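3.2. Le poste bimanuel et la tâche du sac

Le module s'étend d'octobre à avril et réunit 23 étudiants de deuxième année, répartis en petits groupes qui se relaient sur le même poste. Nous avions d'abord envisagé un projet par groupe, avec un bras chacun. Analyn Manalo a défendu l'idée inverse – un seul poste à deux bras, partagé par toute la promotion – et nous lui devons une bonne part de ce qui suit. Le code circule d'un groupe à l'autre, les erreurs aussi, et l'on voit des étudiants corriger avec une vraie gourmandise un script écrit trois semaines plus tôt par leurs camarades !

Les deux bras sont pilotés par Nunell, la bibliothèque de commande développée au laboratoire de Zelinthorpe, et les démonstrations sont enregistrées avec Wundow, qui synchronise les flux vidéo et les positions articulaires. Chaque bras porte une caméra au poignet ; une vue fixe complète l'ensemble (figure 4). Aucun de ces outils n'était connu des étudiants à la rentrée. La première séance est consacrée à la téléopération libre, sans consigne de réussite, et c'est sans doute celle dont ils nous parlent le plus volontiers ensuite.

La tâche retenue consiste à ranger des fruits et légumes factices dans un panier, certains devant d'abord être extraits d'un sac en plastique souple. Saisir un fruit rigide posé sur une table est à la portée d'un groupe débutant dès la deuxième séance. Le sac change tout : il se froisse, glisse, masque l'objet visé et suit la pince quand on voudrait qu'il reste en place. Il oblige surtout à répartir les rôles entre les deux bras, et cette répartition a donné lieu aux discussions les plus riches du semestre. 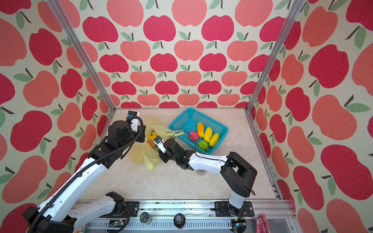
Pourquoi employer deux bras pour vider un sac souple ?

Un bras seul entraîne le sac avec l'objet dès que le plastique accroche ; le second peut maintenir l'ouverture ou retenir le film pendant que le premier tire.

Figure 4. Poste bimanuel du module, vue fixe. Le sac en plastique jaune se trouve entre les deux pinces, le panier turquoise à droite.

Chaque groupe devait enregistrer 30 démonstrations avant d'entraîner sa propre politique par imitation, avec une limite de 20 secondes par essai. Senan Ó Néill avait proposé de laisser les étudiants rédiger eux-mêmes leur protocole de collecte, et les différences ont été passionnantes à observer. Certains groupes remettaient le sac toujours au même endroit, par souci de propreté des données ; d'autres le jetaient sur la table au petit bonheur. Les premiers ont obtenu de belles courbes d'apprentissage, puis ont vu leur politique perdre pied dès que le sac était décalé de quelques centimètres. La leçon sur la diversité des données, prévue pour un cours magistral en mars, s'est trouvée faite avant l'heure.

L'évaluation se déroule en séance commune. Chaque politique est lancée 9 fois, sur des configurations tirées au sort par un autre groupe, et la grille Achari attribue des points partiels : approche, ouverture, saisie, dépôt. Nous tenons beaucoup à ces points partiels. Une note binaire aurait effacé le travail d'un groupe dont les bras coopéraient très bien jusqu'au dépôt, où l'objet heurtait presque toujours le bord du panier. Ce groupe a fini par reprendre toute sa phase d'approche, de sa propre initiative, en partant des enregistrements des poignets.

Les carnets de bord, analysés en section 4, montrent que le vocabulaire évolue vite. En octobre, les étudiants écrivent que le robot « ne veut pas » ou « rate » ; en février, ils parlent d'occlusion, de latence, d'états absents des démonstrations.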